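Marras Hobby Boards > Old Hardware > Cases and Cooling

Thread: Stripping an office tower, how far do I go?

ferkton_flyer
Posted 12/06/2020
I paid 30 bucks for an ex-office desktop and got precisely what I paid for. The plan is to clean it, put in a different processor and give it a second life holding my music collection, which is mostly live bootlegs and not worth 30 bucks itself.

CPU is out, so is the cooler. My question is whether the motherboard has to come out too. There's a drive cage taking up half the case and I'm told it's in the way of everything. I have two free evenings and a screwdriver that fits most things.

capacitor_plague
Leave the board where it is. You're swapping a chip, and the socket is the one part of that machine you can already reach. I've put 215 of these office boxes back on desks and pulled the board on very few.

dustbunny40
Disagree. Dust gets behind the board and stays there. If the thing is going to run all day in a cupboard you may as well do it right once. Photo would help, though. "Half the case" could be anything.

ferkton_flyer
Fair enough. Lid off, on its side:

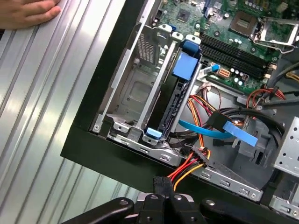

Socket bare, cage still in, cable spaghetti as supplied.

The blue plastic bits are what I'm nervous about. I assume the big one at the end of the black bracket is a latch, and I assume I'm going to snap it.

capacitor_plague
In office cases the colored plastic usually means "touch me," so try that big latch before you go hunting for screws. Gently. If it needs a knee, stop.

And please cover that socket. Those gold pins bend if you look at them in a bad mood. A bent one means an evening with a needle and a magnifying glass, and I speak as a man who has since looked into Lasik.

dustbunny40
There's a small silver screw down near the low end of the left rail. I'd want to know what it holds before yanking on anything.

Still say pull the board.

cuvovholm_surplus
Nice of them to put pull tabs on the cables. Pull on those and leave the wires alone. Label each one as it comes off - masking tape is fine - and put the screws in an egg carton. My last build finished with 2 left over and I still think about them.

capacitor_plague
dustbunny, what exactly do you think lives behind a motherboard?

dustbunny40
I had a Ferkton tower with half a spider back there. I never found the other half.

ferkton_flyer
Right, decision made. Cage out, board stays, socket covered with a piece of clean card until the new chip gets here. If it runs hot I'll come back and dustbunny can gloat.

dustbunny40
I'll wait.

cuvovholm_surplus
What are you using for thermal paste? I've got a tube left from February if you're paying postage.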